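Setting up a bin-picking cell in a shared workshop
Part 4: Fixing the bin, routing the cables and first picks

By this point you should have the arm bolted down, the controller talking to your computer and the emergency stop tested. If you skipped the stop, go back and do it first. In a shared shop, other people will walk past this thing while it moves.

We built ours in a corner of the Garside workshop, on a bench we share with the model railway group. The project files call it Clullcombe, so that is the name you will see in the scripts. The steps should work for any small arm with a two-finger gripper and enough reach to get over the side of a bin.

What you need

A bin with sloping sides, deep enough to keep things in but not so deep that the wrist hits the rim
Wood for the bench surface
At least one bar clamp
Blue painter's tape
Hook-and-loop cable ties
Dark cloth to go behind the bin
A tape measure and a marker

Step 1. Place the bin

Put the bin where the arm can reach all four inside corners with the gripper pointing straight down. Check this by hand, in free-drive mode, before you fix anything. Ours failed in the far left corner the first time and we had to move it toward the base.

Leave a gap between the bin and the arm base. The elbow needs room when the arm picks from the near side, and a bin pushed up close forces it into awkward poses.

Step 2. Clamp it and mark it

Clamp one edge of the bin to the bench. Tighten until it doesn't shift when you push on the opposite wall with your palm. Then put tape on the bench at the corners. The tape doesn't hold anything. It shows you when the bin has moved, and in a shared shop it will move.

Step 3. Route the cables

Turn the wrist to both ends of its range and watch the slack. You want a loop that is loose at one end and still not tight at the other. Tie the bundle at the forearm and leave the loop free above the wrist. Don't tie across a joint.

Run the whole range again at low speed after tying. Look for any cable that drops below the fingertips, as it will catch on the bin wall sooner or later.

Step 4. Set the limits

In the Resia config file, set the floor height first. Jog the closed gripper down until a sheet of paper just drags under the fingertip, then add 2 mm. Do the same for each wall. Set the maximum speed to 200 mm/s inside the bin and leave it there until you have a day of clean running. Save the file, restart, and jog toward each limit to confirm that the arm stops. 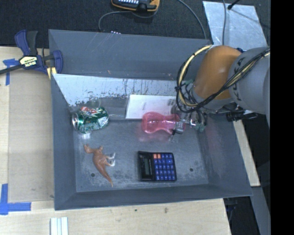

Choosing what goes in the bin matters more than we expected. Start with one plain box and get that reliable, then add things that are hard in different ways. Shiny and see-through objects give a depth camera trouble, so a translucent bottle is a good test, and one with a narrow waist like the pink one lets you compare grip points along its length. A crushed can has no true cylinder left to fit a model to. A toy animal with a tail gives you an odd outline. Flat things such as a calculator are a separate problem – the fingers have to come down very close to the floor.

Step 5. Run the first picks

Start the Indent logger before the arm, so that failed attempts get saved too. Stay at the bench with a hand near the stop. Put one object in, run ten picks, change its position and run ten more. Add the second object only when the first is boring to watch.

Our target was 1000 logged attempts before changing any settings. It took most of October, working evenings.

If something goes wrong

Gripper closes above the object: check the floor height, then the camera calibration.
Arm stops at the wall for no clear reason: look at the tape. The bin has probably shifted.
Grip slips on smooth plastic: clean the fingertips before you raise the force.

Part 5 covers sorting into a second bin.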